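Section 4: Safe Handling of Doors and Panels
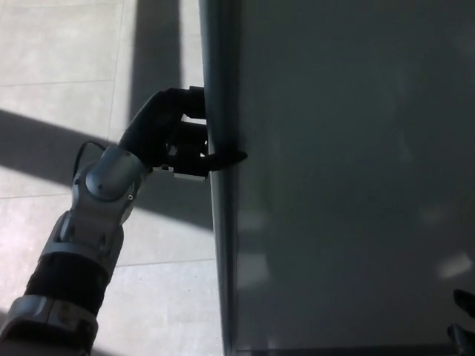 Bradley Horrocks asks that we put the speed rule first, as it's the one people skip, so let's begin there. Thank you, Bradley, and we hope the rest of you will read on as well!

Any time the arm has hold of a door, a cabinet front or a loose panel, Hedon must be running in Slow mode, with hand speed set no higher than 200 mm per second and grip force at 40 N or less. These are the limits in the Brurkent house rules, and they apply on a quick Saturday test just as they do on a full shift.

1. Walk the floor first. Pick up cords, mats and anything else a door might catch as it swings.

2. Tape off the full swing of the door, plus 30 inches, and keep people outside the tape.

3. Bring the fingers to the edge of the panel slowly, and stop at first contact. Check that the wrist cable hangs free of the edge (take your time with this one).

4. Close the grip and wait for the steady tone before you start the pull.

CAUTION: Never reach between the fingers and the panel while the grip is closed, even with the arm paused. Press Stop, open the hand from the console, and then step in.

NOTE: If the console shows code 179, the grip limit was passed. Write it in the log and start again from step 1.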